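Search this site Search Go

Home Threads Topics Archive Log in

Thread on hard water and kettles, as promised on Wednesday. Long. Mute if you have soft water and no interest.

1/ Hardness is mostly dissolved calcium and magnesium. The figure on your supplier's website is an average for the zone. Your own tap can differ from it, sometimes by a lot, if your street sits on the join between two sources.

2/ Mine does. Clendberg is fed from the chalk boreholes on one side and the Puvbridge reservoir on the other. The mix changes with demand. In April I had soft water for most of a week and thought my test kit had gone off.

3/ Temporary hardness is the part that matters for kettles. It is calcium held in solution as bicarbonate. Heat drives off carbon dioxide, the balance shifts, and calcium carbonate comes out as scale. Permanent hardness (sulphates, chlorides) mostly stays put at kettle temperatures.

4/ So total hardness alone won't tell you how fast a kettle will fur up. You want alkalinity as well. Drop-test kits for fish tanks will give you both. Read the instructions for the units before you do anything else.

5/ Units. German degrees, French degrees, Clark degrees, mg/l as calcium carbonate, mg/l as calcium. All in use. To get from mg/l as calcium to mg/l as calcium carbonate, multiply by 2.5. Half the arguments under my last thread came from people skipping this.

6/ Scale slows the heating of an old kettle with an exposed element. In a flat-bottomed one the effect on boiling time is smaller than the adverts claim. I logged 54 boils on a Brurier, same volume, same starting temperature. The last 11 took no longer than the first 11, within the error of my stopwatch.

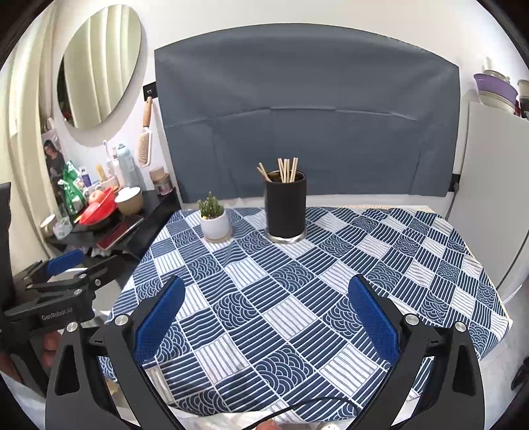

Deligiannis replied under that one that the starting temperature matters more than I allowed for, and that a kettle refilled while the base is still warm will flatter the result. Fair. I left it to cool between boils and checked the water with a probe, but I did not check the base.

7/ Descaling. Citric acid, the loose powder from the home brewing shelf. One tablespoon to a litre of warm water, leave for half an hour, pour out, rinse twice. Do not boil a strong citric solution on heavy scale. You can get calcium citrate, which dissolves poorly and sticks.

8/ Vinegar works. It is slower and the smell hangs about in the lid seal. Never mix any acid with bleach.

9/ Jug filters swap some of the calcium for hydrogen or sodium, depending on the resin. They fade gradually. The timer in the lid counts days or fills and knows nothing about your water. Test the output for alkalinity and change the cartridge when the number climbs.

10/ The film on black tea is a related matter. It needs calcium and bicarbonate together, plus air at the surface. A squeeze of lemon stops it. Milk does not.

11/ Next: shower heads, and why I don't trust magnetic conditioners.

Comments

limescale_lil: Second the calcium citrate warning. Took me two goes with fresh solution to shift it.

tapwater33: Which side of Clendberg are you? We're up by the station and ours never seems to go soft.

bench997: Point 5 should be printed on the box of every test kit.

Quietkettle: Does any of this apply to steam irons, or is that a separate thread?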